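About Domville

Domville is a school of household studies. It offers practical instruction in the care of clothing, bedding and living spaces to adults who intend to work in private homes, guest houses and residential care, and to those who simply wish to run their own homes with more order. The school occupies two buildings on the Skakside site and is open for instruction all year, with the main intake in September.

Our Background

The school began as an evening program in mending and laundry. Requests from former students led to a daytime course, and the daytime course led in turn to the present curriculum, in which clothing care remains the largest subject. The Bíró wing, which houses the bedrooms and the pressing room, was added when the original classrooms could no longer hold the beds and wardrobes needed for practice. About 500 students have completed a certificate with us.

Instruction takes place in furnished rooms wherever the subject allows. A person who has learned to fold at a wide, clear table often finds the work harder in a bedroom, where the only large surface is the bed and the bed already has pillows on it. Our rooms are therefore arranged as bedrooms, with patterned sheets, ordinary pillows and the kind of clothing that families wear every day.

What We Teach

The certificate course consists of 63 sessions. Students attend in groups of no more than 20 and are assigned a room at the start of each unit. The first unit covers fibers, care labels and stains. The second covers washing, drying and pressing. The third, and longest, is given over to sorting, folding and storage, and it is the unit for which the school is best known among employers.

Shorter courses are available in bed making, seasonal storage, simple repairs and packing for travel. These do not lead to the certificate, but sessions completed in a short course may be credited toward it on application to the registry. Students transferring from another school are asked to bring a record of the subjects they have covered.

Assessment is practical. Each candidate is given a mixed load and a room, and is expected to leave every item folded or hung, the bed straightened and the drawers closed. Speed is recorded but carries little weight. Examiners look first at whether similar items have been folded to the same width, then at collars and cuffs, and then at the condition of the bed.

The Statar Method

Domville teaches the Statar method of sorting, which was developed at the school and is used in all of our courses. Its main rule is that nothing is folded until the whole load has been sorted. Items are taken from the pile singly, shaken once, turned right side out and laid flat in the group to which they belong. Only then does folding begin, starting with the largest group.

The method also sets out how clothing is grouped. Many households sort by color or by owner, and students are taught to respect an existing arrangement when they work in another person's home. In the absence of one, Statar groups by shape: tops with sleeves, tops without, trousers and skirts, small items, and finally household linen. Grouping by shape allows the same fold to be repeated many times – a considerable help to beginners, whose work tends to become uneven whenever the fold changes.

Our Commitments

The school provides all clothing and linen used in class. Donated items are washed before use and are repaired where the fabric permits. Those past repair are passed to the mending course for practice or cut into cleaning cloths. We accept donations of everyday garments in all sizes, together with sheets, pillowcases and bolster covers. Printed t-shirts are especially welcome, as the front panel must be kept smooth and the print should not be creased across the middle.

Students with limited strength or movement in the hands may request adapted instruction. Seated folding is available in every room, and the time allowed for assessment may be extended by agreement with the department.
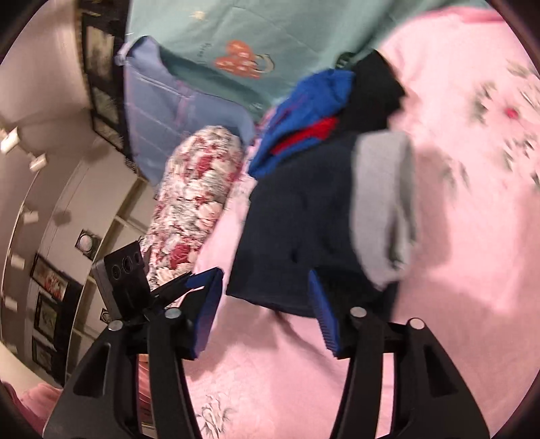 Domville Department of Clothing and Bedroom Care

The department is responsible for the sorting and folding unit and for the rooms in which it is taught. Practice loads are mixed on purpose. A mint green t-shirt with an orange heart print may lie in the same pile as a crumpled navy garment, a bright blue one with a red stripe and a bunched piece of black cloth, and the student decides the group for each as it is lifted. Dark items require particular attention when they overlap, as a small piece is easily gathered up with a larger one.

Loads are sorted on the bed, over the sheet, and a rose-patterned bolster is treated as part of the bedding even when clothing has come to rest against it. It is set at the head of the bed before sorting begins – the first step on the department's room sheet, last revised 05/05/2021.

Inquiries about courses, room visits and donations should be addressed to the department office at Skakside. Visitors are received by appointment and are asked to report to the front desk of the Bíró wing on arrival.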